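About Us

Home / What we do / Ident trial cell / Contact

Tolten helps small workshops and middling factories decide whether to buy a robot, which one, and how much to set aside for the bits the quotation leaves out. We don't build robots and we don't sell them. We are paid by the buyer, a fact that surprises sellers more than it should.

The firm began when its founders, then on the purchasing side of a parts business, signed for a very handsome arm and discovered that the price did not include anything for the arm to stand on. Or a gripper. Or the cable between the two. The arm spent its first September under a dust sheet, where it was admired by visitors. We still have the purchase order, framed, in the corridor by the kettle.

There are six of us now. Between us we have sat through a great many product demonstrations, in which a robot picks up a cube and puts it down again to applause. Our customers rarely make cubes.

How we work

A job usually starts with a visit and a long look at whatever your people do with their hands all day. We then write a plan, in plain words, with a budget attached. The plan has a column headed "Things you'll be told are optional". It is normally the longest column, and it covers guarding, fixtures, spare fingers, training, floor repairs, compressed air, and the electrician coming back a second time.

Our charge for a first visit and written plan is £825, fixed. If the plan says don't buy anything, the charge is the same and you have saved yourself the price of a robot. Customers take this news in different ways.

If you do go ahead, we write the specification, read the quotations, and ask the seller the awkward questions so that you can stay on good terms with them. We will also come to the acceptance test and stand there with a clipboard.

The Ident trial cell

Ident is our bench-top trial service. You bring us your part and we find out whether a gripper can get hold of it before you've committed to a whole production line on the strength of a brochure. Round parts, ribbed parts, parts at an awkward tilt: all welcome. Flat black things in plastic bags we will attempt, but we'd like to manage your hopes beforehand.

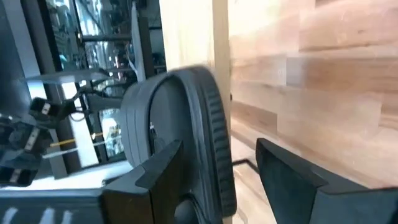 What should a first robot budget include besides the robot?

Set money aside for the gripper, the stand, the safety work, the fitting and the training, then hold back 25 per cent of the total for whatever turns up once the thing is bolted down. Put a yearly sum in for servicing as well, and put it in now, while everyone is in a good mood.

A trial on Ident ends with a short report saying what was picked up, what was dropped and what we would change. Sometimes the change is to the gripper. Quite often it's a cheap tray that holds the part the right way up, and the customer goes a bit quiet on hearing it.

Fang

Fang is our budgeting workbook. It is a spreadsheet and we have never pretended otherwise. It has 1,978 rows, most of which you will never open, and it got its name because it bites at the end of the financial year. Every customer gets a copy with their plan. Please don't sort column C.

The part we're proudest of is the page that compares buying, leasing and waiting a year. Waiting a year wins more often than the trade would like. The page also asks who will look after the machine when the keen person leaves, and it won't show you a total until you've typed something in the box. "TBC" used to be accepted. We've fixed that.

Where to find us

We share a yard with Plunosier, who make shop fittings and have been very decent about our deliveries. Come in by the side gate, as the front one belongs to a tile warehouse with strong feelings on parking. Bring your part, a drawing if there is one, and the quotation you've already been given. We assume there's a quotation. People tend to ring us the week after it arrives.

Trials are by appointment. Plans are normally with you inside a month, longer if your finance department wants to discuss the font.

Page last revised 8/23/26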